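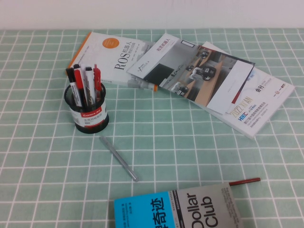
Wistley Marginalia Corpus
README and data card, release 6

Summary

The Wistley Marginalia Corpus is a set of transcribed handwritten notes found in the margins of secondhand books and periodicals. It holds 578 annotated volumes. Each note is stored as a text record linked to the printed passage it sits next to. The corpus is meant for work on reading habits, handwriting transcription conventions, and the history of used books.

Page scans are not part of the release. See Rights.

Maintainers: Đạt Quách (transcription, schema), Phong Lưu (cataloging, releases)

Contents of the archive

volumes.csv - one row per physical volume
notes.jsonl - one record per note
hands.csv - one row per distinguished handwriting within a volume
symbols.txt - key to nonverbal marks
changes.txt - release history
checks/ - scripts used before each release

All files are UTF-8 with Unix line endings. The CSV files use commas, with double quotes around any field that contains a comma. Empty means unknown. A single hyphen means known to be absent.

Source of the volumes

Volumes came from three places: the closing stock of the Rahman bookshop, the discard shelves of the Ivano lending library, and single purchases by the maintainers. The source column in volumes.csv uses the codes R, I, and P.

A volume was accepted if it had at least one handwritten note of two or more words outside the front matter. Ownership names, prices, gift inscriptions, and library stamps do not count toward acceptance, but they are recorded in the provenance field once a volume is in. Underlining alone does not count either. This rule removed most of the fiction from the Ivano shelves, and anyone comparing genres should keep that in mind.

Periodicals are cataloged by issue. Bound runs are treated as one volume if they share a binding, with the issue given in the locus field of each note.

Record format for notes.jsonl

note_id - string, volume code plus a four-digit sequence
volume_id - string, matches volumes.csv
hand_id - string, matches hands.csv, or empty
locus - page number as printed; prelims in lowercase roman
position - head, foot, inner, outer, interlinear, endpaper
medium - pencil, ink, ballpoint, marker, other
text - transcription
lang - ISO 639-1 code for the language of the note
anchor - up to twelve words of the printed text nearest the note
certainty - 1 (guess) to 4 (clear)
links - list of note_ids, for notes that answer or continue others

Page numbers are strings. Do not cast them to integers. Several volumes repeat a page number or skip a gathering, and the printed number is kept as it stands.

The anchor field follows the original language and script of the printed page. It is cut at twelve words for languages written with spaces and at twenty characters for Chinese and Japanese.

Transcription rules

Spelling and capitals are kept as written. Line breaks inside a note are shown with a vertical bar. Deleted words go in square brackets with a leading minus sign. Inserted words go in curly brackets. Unreadable text is shown with one question mark per estimated word, inside square brackets.

Abbreviations are not expanded. Earlier releases did expand a few common ones, such as "cf" and "w/", and users upgrading from release 4 or lower will see differences in word counts.

Arrows, ticks, crosses, wavy lines, and brackets are given the short codes in symbols.txt. A mark with no words is entered only when it is tied to a worded note through the links field.

Erased pencil was read under raking light where possible. These notes have certainty 2 at most, whatever the transcriber felt about them.

Hands

A hand is a judgment that a group of notes in one volume was written by one person. No attempt is made to match hands across volumes. Two volumes from the Rahman stock clearly share an annotator, and even these have separate hand_ids.

Đạt Quách assigned all hands in releases 1 to 3. From release 4 on, both maintainers assigned them separately and settled differences by discussion. The agreed column in hands.csv is "n" where no settlement was reached; there are 73 such rows.

Quality checks

Before each release the scripts in checks/ confirm that every volume_id and hand_id resolves, that linked notes point both ways, and that no text field is empty. A sample of 2,000 notes was then compared against the physical pages. Errors found were corrected in place and listed in changes.txt. The most common was a wrong position value, usually inner for outer on left-hand pages.

Known problems

Ink and ballpoint are not reliably separated in release 1 volumes.
The lang field is weak for notes made up of names or numbers.
Math notation is transcribed in a loose linear form that will not parse.
Rirkier binding descriptions were dropped from volumes.csv and have not been restored. The old column is still named in the header of release 5.
Endpaper notes have no anchor, and some users have read this as missing data.

Rights

Transcriptions and catalog data may be reused with credit. Anchors are short quotations from works that may be in copyright - do not join them up to rebuild a page. Notes that named a living private person had the name replaced with [name] during transcription. Requests for removal are handled by Phong Lưu and go into the next release.

Citation

Quách and Lưu, Wistley Marginalia Corpus, release 6. Please give the release number, as note_ids changed between 3 and 4.

Last changed 20th March. The next release is planned for May and will restore the binding column.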